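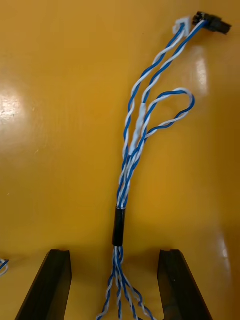 Slogans for the Ferport School Reading Drive
Project report, February 5, 2019

Our group wanted to find out which kind of reading slogan students remember. In November we collected 358 slogans from library posters, bookmarks and old school newsletters. Many were repeats with one word changed, so we sorted them by type before picking any.

Method

We chose 19 slogans. They were either commands ("Open a book tonight"), rhymes, or puns. Each went on a plain sheet in black type, with no drawings, so that only the words would differ. The sheets hung in the hallways of the Tuvley and Leka buildings for 4 weeks. After that we handed out a one-page form asking students to write down any slogan they could recall. We got over 200 forms back.
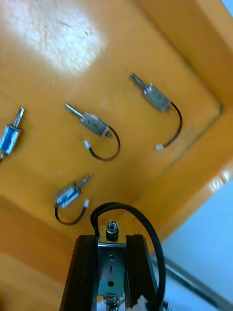 The Onenis building was in the first plan, but its hallway was being painted and we left it out.

Results

Rhymes were written down most often, and most of them were word for word. Puns came next. Students often got the joke right but the wording wrong, and we counted those as recalled. Commands came last. Slogans longer than eight words did poorly in every type.

Problems

Sheets near the cafeteria doors were seen by more people than those upstairs. We should have moved them each week. The form also did not ask for grade level, so we can't compare younger and older students.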